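Filed under: Home, Small Spaces

I moved the rest of my things into the apartment in Flemville in October and have been putting off the corner by the window ever since. It's the corner where everything without a place ends up. This week I finally set up the white stand and sorted out what goes with it.

The stand came from my cousin, who had it in storage unit 263 with the hardware in a sandwich bag and no instructions. The poles go in first. I had them backwards the first time, and a pole in the wrong way leans enough that you notice it from across the room. The cloth goes over the flat part, and I folded it more than once before giving up on getting it straight. It will have to be ironed.
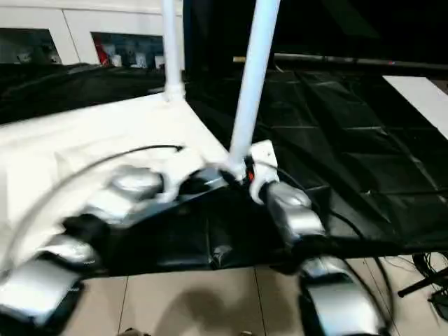

White cloth, white poles, and a little white bracket at the foot of one of them.

White was not my first choice. I wanted wood, but a wood one that size at Lodhi was $314 before delivery, and this one was free. Against a white wall it more or less disappears, and I've come around to that.

My floor is scratched along that side already, so I put black fabric down before standing any furniture there. It bunches up when you slide things, so lift instead. Dust also shows on black right away, and I'll probably end up cutting felt pads and putting the fabric back in the closet.

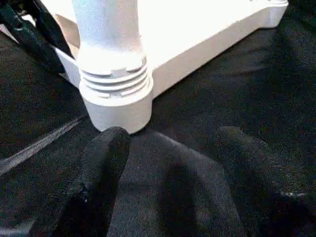

Tarun Bisht from upstairs lent me his level. The floor drops toward the window, and a folded piece of card took care of that for now. I've heard the whole building does it. His bookcase has the same problem, and he has been using up old Gurix catalogs under one end of it for years.

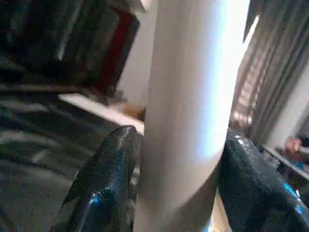 Then the small stuff. I had been keeping it in a shoebox, and anything I needed was always on the bottom. I emptied the box on the bed, threw out what had dried up, and put the rest into a plastic organizer with compartments. Tall things go toward the back. Pens, clips and tape get their own spots, and batteries went to the kitchen drawer.

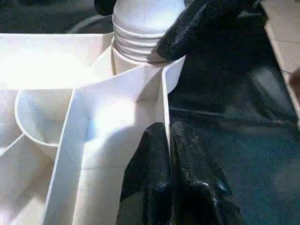

The organizer, with a bottle standing in one of the compartments.

Still to do: iron the cloth, buy the felt pads, return the level. The lamp is next, if I can find the bulb.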